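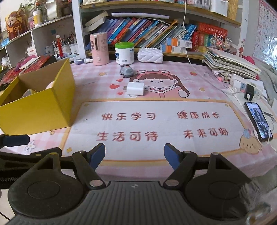

4. Recording desk work with the hand-held gripper

Section 4 covers the recording of desk work by the people who normally do it, and the changes to their duties once the Zirnard arm takes over part of that work. It applies to all stations at Sedlow where small articles are picked up from a desk and put into a box. The operator holds the gripper by hand and does the job with it, and the arm is later trained on the recordings. Start each take with the fingers open and clear of the desk, the blue pads visible to the operator, and the target article in free view. A white power adapter lying on a printed mat, with an open yellow box to the left, is a suitable layout for a first session. The roll of tape in the box can stay there. A box does not need to be empty for a take to be valid, and the arm will meet part-filled boxes in service.

Read section 3 (charging and pairing) before this one. This issue replaces all loose instruction sheets as of 01/07/2018.

4.1 Who records

Recording is done by trained desk operators. It is paid working time and is entered on the shift sheet under its own code, separate from ordinary clearing. An operator may decline to record on any given shift without stating a cause, and the shift leader then assigns ordinary work.

Each station has two operators on the list, so that the arm does not learn the habits of one person only. Left-handed operators are to be included where the station has them. No change of hand is required; the gripper may be held in either.

NOTE: Recordings are stored by station and by task. Names are not stored with them. Supervisors cannot call up the takes of one operator, and take times are not used for appraisal.

4.2 Preparing the desk

1. Leave the desk as it is found at the start of the shift. Do not square up papers or straighten books for the recording.

2. Check that the articles to be moved are on the task card. Articles not on the card stay where they are, even if they are in the way.

3. Place the box within easy reach, flaps or lid open. Either side of the desk is acceptable. If the box is moved between takes, keep it in its new place until the take ends.

4. Look for cables. A cable that crosses the path between article and box is to be moved aside before the take starts. Cables at the back of the desk are left alone.

5. Set the room lighting as for normal work. Do not add a lamp.

6. Phones may remain on the desk. If a screen shows private messages, turn it face down or lock it.

CAUTION: Do not practise on adapters or chargers that are plugged in. The gripper pads are not rated for live parts. Plugs in a power strip are never a target, whatever the task card says; if a card lists one, stop and report the card.

4.3 Recording a take

1. Take hold of the gripper and bring it over the near edge of the desk. Keep the elbow free of the chair arm.

2. Open the fingers fully. Hold still for two seconds. The start marker is set during this pause.

3. Move to the article at normal working speed. Operators who are new to the tool tend to slow down more than they need to, and the arm will then copy the slow approach.

4. Close the fingers on the article until it is held. For flat articles, bring the pads down on the short sides. For round articles, close at the widest part.

5. Lift clear of anything standing on the desk, carry to the box and lower. Do not drop from above the rim.

6. Open the fingers, draw back and hold still again until the end marker is set.

7. Mark the take as good, poor or void on the handset.

A poor take is one in which the article was moved but the grip slipped, or the article had to be picked up again. Keep poor takes. They are used to train recovery and are as useful as good ones. A void take is one in which a second person reached into the working area, the wrong article was moved, or the task was broken off. Void takes are deleted at the end of the shift.

NOTE: Do not use the free hand to steady an article. If it cannot be done with the gripper alone, enter the article on the hand list (4.6). 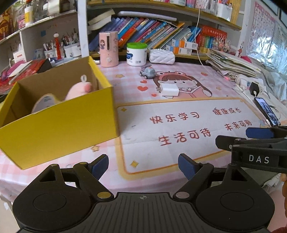

4.4 Varying the takes

Between takes, change the layout by a small amount. Turn the article, shift it along the desk, or tilt the box. Do not change everything at once. A run of takes in which only the article moves is easier to check than a run in which article, box and chair have all been shifted.

Soft and rigid articles are recorded in separate runs. Soft toys and padded pouches deform under the pads, and the closing distance differs too much for a mixed run to be of use in early training. Once the station has passed its first check, mixed runs are allowed.

Printed mats and other patterned surfaces are to be left in place. The arm must learn to tell an article from a picture of one, and a plain desk does not teach this. The first version trained at the Castaño building was recorded on bare desks only, and it closed its fingers on printed figures when it was moved to other rooms.

4.5 Working time and rest

Recording is heavier on the wrist than clearing by hand. The following limits apply.

1. Take a break of 10 minutes in every hour of recording. The break is not exchanged for an early finish.

2. Change hands or change operator if the thumb or forearm becomes sore. Enter this on the shift sheet.

3. Do not record in the last hour of a late shift.

4. Rest the gripper on its stand between runs. Do not hold it while rating takes on the handset.

CAUTION: Keep loose sleeves, lanyards and long hair away from the hinged links at the base of the fingers. The links can pinch when the fingers close.

4.6 What changes at the station

The following describes the duties of the desk operator before and after the arm enters service. It was agreed between Gredix and the operators at Sedlow and may only be altered in the same way.

Before: the operator clears articles from the desk, sorts them, boxes them, and wipes down. A full round of desks is done in one shift by one person, with the order of desks left to that person.

After: the arm carries out the boxing of articles on its approved list. The operator sorts, decides what may be moved at all, deals with the hand list, wipes down, and checks the box before it is closed. The order of desks is set by the operator on the handset. The arm does not set it.

The hand list is the list of articles the arm must not touch. It includes anything fragile, anything with an open lid, anything plugged in, loose papers in tall piles, and personal decorations. An operator may add an article at any time and the entry takes effect at once. Removal of an entry needs the agreement of both listed operators.

Some effects should be expected in the first weeks. The operator walks less and stands more. The work becomes more broken up, with short waits while the arm finishes a desk. Operators at the Castaño building found the waits more tiring than the clearing, and the schedule was changed so that wiping down falls within them. The same schedule is used at Sedlow from the start - see the station card.

Skill in judging what belongs to whom, and what is rubbish, remains with the operator. The arm has no means of doing this. A small toy left beside a charger may be in daily use or may be waiting to be boxed, and only the task card or a person who knows the desk can settle it. If neither is available, leave the article.

4.7 Checking before release

The arm is not released to a station until the station's own recordings have been used. The general training set, which holds over 3000 takes from other sites, gives a usable start but does not cover local furniture, boxes or lighting.

1. Load the station recordings as described in section 5.

2. Run the arm with the operator present and the stop button within reach.

3. Let the arm clear one desk. Do not correct it by moving articles during the run. Use the stop if it approaches an article on the hand list.

4. Write down each article missed, dropped or wrongly taken.

5. Record further takes of those articles only, and repeat from step 1.

The operator signs the release form. A supervisor may countersign but may not sign in place of the operator. A station that has not been signed for stays on manual clearing, with no change to staffing.

4.8 Faults during recording

Start marker not set: the gripper was moved during the pause. Return to the near edge and begin again.

Fingers do not open fully: check the hinged links for lint or tape. Clean with a dry brush. Do not oil.

Article sticks to a pad: clean the pad with a damp cloth and leave to dry before the next take. Label glue is the usual cause.

Article slips repeatedly: inspect both pads for wear. Pads are replaced in pairs.

Handset shows no takes after a run: do not repeat the run. Leave the gripper switched on and place it on its stand. The takes are sent when the link returns.

4.9 Questions and objections

Queries about the tool go to the shift leader. Queries about duties, hours or the hand list go to Socorro Quispe, who holds the signed copy of the agreement for Sedlow. Objections to a release can be made in writing at any time, also after the form has been signed, and the arm is taken out of use at that station until the objection has been answered. The agreement is due for review in December.

Section 5 describes the loading of recordings and the layout of the station card.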